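Chapter 4
Games with Hidden Information

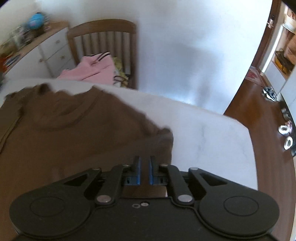

In the previous chapter we studied games where both players see everything. In chess, checkers and go, the whole position lies on the board, and a program can in principle look at each possible continuation and choose the best one. In the present chapter we leave this comfortable situation. We will look at games where a player must decide without knowing all the facts, and we take poker and a few smaller card games as our main material.

4.1 Why search alone is not enough

Let us begin with a very small game. Two players, whom we will call Anano and Trondeo, use a deck with only three cards: a jack, a queen and a king. Each player puts one coin on the table and receives one card. Then Anano may bet one more coin or pass. If she bets, Trondeo may call or fold. If nobody folds, the higher card wins. Students often know this game from other books, where the betting rules may be slightly different.

Suppose that Anano holds the jack. She cannot win if the cards are shown. Should she always pass? A program that looks only at its own card would say yes. But if Anano bets only with strong cards, Trondeo will soon learn to fold each time she bets, and her king will earn very little. So she must sometimes bet with the jack. This is what players call a bluff, and we want the reader to notice that we obtained it from plain arithmetic – no psychology was needed.

The question is then how often she should bluff. If she does it too seldom, Trondeo can fold safely. If she does it too often, he calls with his queen and takes her coins. Between these two mistakes there is a frequency at which Trondeo gains nothing by changing his behavior. We will calculate it in Section 4.3.

4.2 Information sets

In a game such as chess, a decision is connected with one position. In a card game this does not work, as the player cannot tell apart several positions which differ only in the cards of the opponent. We put all these positions together and call the group an information set. A strategy must give the same answer for all the positions in one information set.

In our three-card game, a player with the queen has an information set of 2 positions: the opponent has either the jack or the king. In real poker the sets are much larger, and here the size of the computer memory starts to be important.

The classroom program Werasix, which we use in the exercises, stores a table with one row for every information set. At the start all actions have equal probability. The program then plays against itself, and after each hand it asks how much better each other action would have been. This quantity is called regret. Actions with high regret are chosen more often in the next hands. In the experiment of Yalçınkaya and Aníbal Matos, described in Section 4.5, the table was saved after 90, 200 and 2,000 hands, so that the reader can follow how the bluffing frequency settles.

Please note that it is the average of all the strategies that we need, and the last one alone can be quite bad. Many students lose time on this point.

Before going on, the reader should be able to draw the full tree of the three-card game on paper and mark the information sets of both players.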